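Jasetti Code of Practice

The Jasetti Code of Practice for Robotic Handling of Fragile Household Goods, usually shortened to the Jasetti Code, is a voluntary set of rules governing the use of robot arms to pick, place and repack breakable articles in homes, small warehouses and test laboratories. It is maintained by the Jasetti Institute at Nostdale and applies to glazed ceramics, glassware and enamelled ware weighing less than the limit set for each class of gripper. The code does not replace workplace safety law, and organisations adopting it remain bound by the machinery regulations of their own jurisdiction.

History

Work on the code began after the Nostdale handling trials, in which 2,442 picks were logged across several types of storage container. The trials recorded 145 instances of damage, most of them chips to rims and lids. The trial report, edited by Éabha Hegarty, attributed the greater part of this damage to the approach and withdrawal of the fingers, with a smaller share arising from excessive grip force. It recommended that clearance be regulated separately from force, a recommendation that shaped the first edition.

The first edition dealt only with single articles on a flat bench. Containers were added in the second edition, along with the present definitions of "target" and "neighbour". The third edition, current at the time of writing, was adopted on 9th October and took effect the following November. It reorganised the rules into three parts: preparation, approach and release.

Scope and definitions

The code defines a target as the article the arm has been instructed to lift, and a neighbour as any other article that the fingers, wrist or cabling could touch during the same movement. The container itself is treated as a neighbour wherever its walls rise above the base of the target. Open baskets, trays and divided crates are all covered. Lidded containers must be opened before work begins and are assessed in their open state.

Lids receive separate treatment. Under the code, a lid that is not mechanically fastened is a separate article, and an operator may not assume that lifting by the lid will lift the body. Decorative fittings such as rings, knobs and rosettes are classed as unrated unless the manufacturer has declared a load for them.

Preparation

Operators are required to inspect the container before the arm is enabled. Articles leaning against one another or against a wall must be noted on the work sheet, and the order of removal must be settled in advance. The article with the greatest clearance on both sides is taken first. Perforated containers require a further check that the finger tips in use cannot enter the holes or catch in a handle slot.

Approach

A two-fingered gripper must enter with its fingers opened wider than the target, and must be brought down on either side of the body at a speed no greater than the class limit. The fingers may not be closed until the wrist has come to rest. Glossy glazes are specifically mentioned, as bright reflections may mislead a depth sensor about the position of a rim. Where a wrist camera is fitted, its view of the target and the nearest neighbours should be confirmed before descent.

Ring pulls lying flat on a lid are to be left alone during a body grasp. If a task calls for the ring itself to be grasped, the code directs that it be handled as lid removal and recorded under that heading. 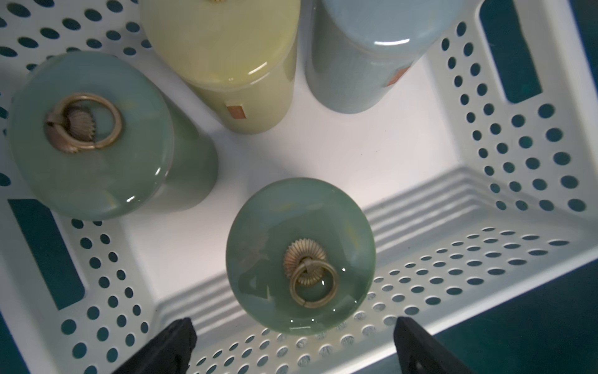
Release and withdrawal

The target must be fully supported before the fingers open. Withdrawal follows the line of approach in reverse, and sideways movement is prohibited until the finger tips have cleared the tallest neighbour. Any contact with a neighbour, whether or not damage results, is entered in the log.

Adoption and criticism

The code has been adopted at the Jakasstead test centre and by the equipment supplier Karamanlidis, which cites it in its operator manuals. Critics have argued that the clearance rules favour narrow fingers and leave little guidance for suction tools. The Institute has acknowledged the gap, and a supplement on suction handling is in preparation.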